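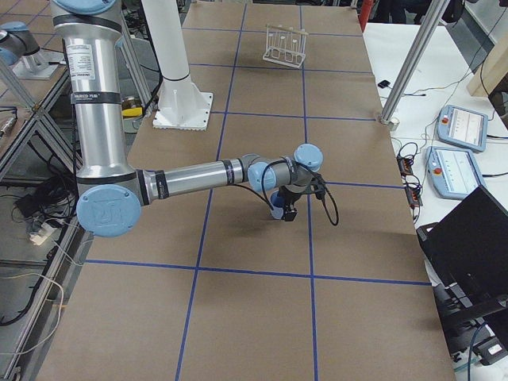

The tube handling station as it is set up for May, with the rack at the far end of the taped grid.

Rokness Laboratory Services
Automation Equipment Planning Meeting, May
Minutes taken by Yurani Tello

We got going at 4, a few minutes behind, while people found chairs. Anil Sundaram was in the chair and thanked everyone for squeezing this in during what has been a very full month. The sample intake people joined by phone and were a little hard to hear at the start, so if anything they said has come out wrong below, please tell me and I will gladly fix it. The notes from last time were accepted with one change: the quote for the racks came from Pudari and should not have been listed under Pludau. That was my slip, and thank you to the person who caught it.

Where the station stands

Anil gave a good long update on the tube handling station. The taped grid on the cardboard has been a real help, he said, as anybody can put a rack in a square and tell the person at the laptop which one it is. He would like to keep the cardboard until the layout is settled and only then order a proper top for the table. There was some friendly back and forth about this. Intake would rather have the finished surface sooner, as cardboard is not something they can wipe down, and they were kind enough to say they would put up with it if they had an end in sight. Anil promised them an order by the close of next quarter, and I was asked to write that down in plain words, so there it is.

Table top

Two quotes in hand. Pludau came in at $156 per panel and Pudari at $197 per panel. The Pudari panels come with the grid lines already marked, and the Pludau ones would be plain, so we would be laying tape again. Several of us were tempted by the marked ones until Anil pointed out that their squares are a different size from ours and every saved position would have to be taught over. After a fair amount of talk we agreed to ask Pludau for a sample and to hold off on both until we have had it on the bench for a bit. Yurani (me) will write to them.

Gripper

The gripper on the main arm is doing what we ask of it with the clear tubes. Intake asked what happens when the capped ones come in, and Anil was frank that he doesn't know yet and would like to find out before we spend anything. He asked for a set of softer fingertips to try, which Londoño has offered on loan, with us paying the shipping both ways. Everybody was happy with that. A second gripper as a spare stays on the list for now with no amount beside it. I know that leaves a hole in the spreadsheet and I have put a note in the cell.

Power and cabling

This took up more of the meeting than anything else, and I think rightly so. We have power strips by the table and on the shelving, and a good deal of cable running over the white side table and hanging down off the frame. It was agreed that this is the first thing to spend on, ahead of the table top and ahead of anything with a motor in it. The list as it stood when we moved on:

- cable tray for the underside of the white table
- shorter network leads, lengths to be measured first
- hook and loop ties, a big roll
- labels at both ends of every lead, printed, please, and no more masking tape
- a proper outlet on the wall side, to go through the building office

Intake asked if the wall outlet could be done without shutting the station down. Sunday was suggested as the one day with no runs on the schedule, and Anil will ask the electrician what weekend work would add to the bill.

Pendants

A smaller item, but dear to a few hearts. The teach pendants are lying on the side table and people would like hooks or a bracket for them, somewhere the stop buttons can be reached easily from either side. Anil has seen a bracket he likes in the Londoño catalog and will bring the page along. He was reminded that whatever we choose has to leave room for the laptop, and he took that in good spirit.

Budget

The amount set aside for this part of the year is $28,000. Cabling and the outlet come off the top, then the table surface, and whatever is left is held for the gripper question. There was a request to put some of it toward a second rack of test tubes for practice runs, and we agreed that this is small enough to come out of everyday supplies and needn't trouble the equipment money at all. Anil asked that no one order directly from Pludau or Pudari without sending him a quick line first. He was very nice about it, but it did happen in the spring, and we had two deliveries of the same thing.

Training

We drifted onto training toward the end, which was not on the agenda, but it was a good conversation and I would be sorry to leave it out. Intake would like two of their people to be able to start a run and stop a run on their own. Anil is glad to show them and would like it to be a quiet afternoon with nothing urgent on the table. Date to be settled by email.

To do

Yurani: sample panel from Pludau; shipping cost on the Londoño fingertips; tidy up the spreadsheet.
Anil: electrician; bracket page; measure the network leads.
Intake: list of the capped tube types they expect, with a few of each to try.

Next meeting will be in the same room, and I will bring the extension for the phone so that those calling in can hear us properly this time.

We use cookies to remember your settings and to see which pages are read. By continuing to browse you accept our use of cookies. Accept / Manage settings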